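Forum > Crafts and Making > Surfaces, Glue and Storage

Pink eggs and clear plastic trays – worth the money?

mossgate73
Benedita Matos keeps telling our craft group that we should all be buying the smooth shiny eggs from Narent for the spring table. I'm not convinced. She says they take paint "beautifully", and I have yet to see one that does. Glossy things shed paint, in my experience. I put a pink one down on the green squares to look at the colour properly before doing anything to it.

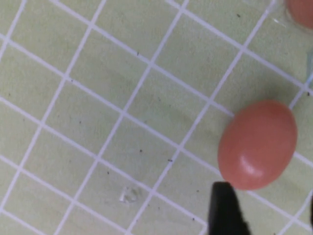 My other grumble is the price. Narent want 14 pounds a bag, and for that I'd expect a surface that holds a brush mark without sanding first. Has anyone here painted one and still had paint on it by February? A real answer please, not what the shop page says.

Caldeira
Mine kept their paint for a year. Light rub with 600 grit, one thin coat of primer, done. I think you're being hard on them.

mossgate73
So they do need sanding, then. The page says ready to paint.

Takbridge
Everything needs sanding. I've never believed "ready to paint" on anything. But I'd leave them pink and stick something on instead. Coral looks fine as it is.

Astwood
Stick it on with what, though? Glue on a shiny curve slides about while you hold it and swear at it. I gave up.

mossgate73
That's where I'm heading too. The other thing I'm meant to be impressed by is clear plastic trays for small parts. Everyone says save them, they're free storage. Are they? There's no lid on half of them, the shape only suits whatever was sold in it, and you can hardly find the thing on a table. I've got one out with little dark discs in the hollows and I'm still looking for a reason to keep it once they're used up.

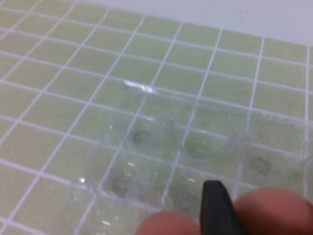
Caldeira: I'd keep it. Beads, pins, spare eyes for toys. A box with 4,000 beads all in together is far worse.

mossgate73
Until you knock it. Then it's 4,000 beads on the floor.

Takbridge
I'm with mossgate on this one. Jam jar with a lid, every time.

Astwood
Trays are all right for mixing paint – a blob in each hollow, then bin it. I wouldn't store anything in one.

mossgate73
Paint I could live with. I'll try it when I do the egg, 600 grit first, and if it peels I'm sending Benedita the bits.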